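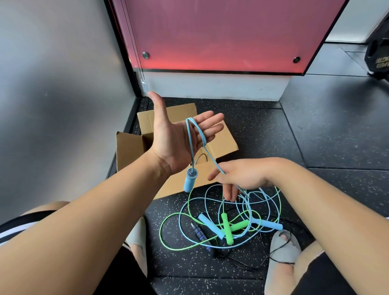
*L. Baidoo*

## 4.2 Cable separation: gripper comparison

The third task in the Cernimum set is the separation of tangled jump ropes. It was chosen for one property that the block and bottle tasks lack: the object has two stiff ends joined by a long flexible part, and the two call for different grasps. A grasp that is secure on a handle is often too wide for the cable, and fingertips narrow enough to pick one strand tend to let the handle roll.

Figure 3 shows the bare-handed reference. One hand is palm-up with the fingers spread and carries a loop of the light blue cable, while the other is palm-down and pinches a second strand. The loop is supported without being clamped. Neither of the grippers tested has a direct equivalent of this open support, and we treat it as a separate grasp class, "drape", in the results.

Two grippers were compared on the same pair of arms. The Zilitley is a parallel-jaw gripper with flat rubber pads. The Laro has three underactuated fingers and a passive palm. Both were driven by the same impedance controller, with a hold of 500 ms after contact before any lift. Across all conditions we logged 1444 grasp attempts, each labeled by grasp class and by the part of the rope touched first.

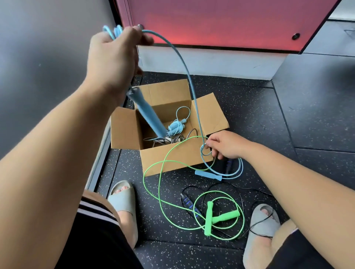 The Zilitley was the more reliable of the two on single strands. Its main failure was a double pick, in which a second cable lying against the target was closed into the jaws and lifted with it. Narrowing the approach opening to 23 mm reduced double picks but made handle grasps less tolerant of pose error, so the two settings are reported separately.

The Laro rarely missed a handle. On cable it behaved poorly — the fingers closed around the strand, but the strand could slide along the palm under light tension. About five percent of its cable attempts ended in a stall, with a loop caught behind a finger joint and the arm held at its force limit. These were cleared by hand and scored as failures.

Drape could be approximated only with the Laro, by stopping the fingers half closed and rotating the wrist upward. The loop stayed in place during slow moves. Faster moves were not tested, and the controller gains were not retuned for this grasp.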